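From: Ekaette Bassey
Date: 5 May 2020
Subject: Re: Will a machine ever do the bathroom?

Annick Fortin wrote:
> Prirkico claims 3,657 chores logged in April. Does that
> mean I can stop wiping down my own sink?

Keep your cloth, Annick. Logged is a generous word, and I'd like to see the sink afterwards.

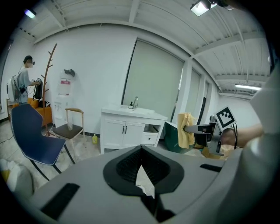 Vanity, basin and chrome tap, with the grippers in human hands.

My money's on Fenia for folding towels by Christmas. For the colour of grout I'd still ask my mum. Of those 3,657, how many involved getting behind the tap? I've asked Stivura the same thing and got a brochure.

Ekaette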